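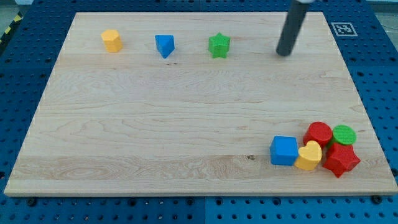

Cork, July 3, 2023 – The job sounds easy enough. A robot arm is told in ordinary words to push a toy block to another toy block, and it has to do it. Eimear Gilmartin's team has spent much of the past year finding out how often it can.

The blocks are hearts, stars, cubes, cylinders and prisms in a few plain colours, spread over a wooden board. The arm has no fingers. It ends in a rounded cylinder, and all it can do is push. A star turns when it is nudged off centre, and a cylinder standing up may topple.

Gilmartin's method, called Umska, splits the work in two. One part reads the instruction and picks a spot on the board. The other steers the arm there in short moves, looking again after each one. An earlier version, Flakach, planned the whole push at the start and did not look again until it was over.

Both were given the same 300 instructions. Flakach completed 138 of them and Umska 200.

Most of the failures came when blocks were bunched together. Asked to move the red star away from the green cylinder, the arm would often bring a neighbour along with it. "Separating things is the hard part," says Gilmartin. "Pushing one block across clear wood was working by November."

Eoin Moriarty, who wrote the steering code, is less sure the language side is finished. People say "the round one" or "the one at the back", he says, and the system still guesses – sometimes badly.

The next trials will use longer instructions, beginning with sorting by colour.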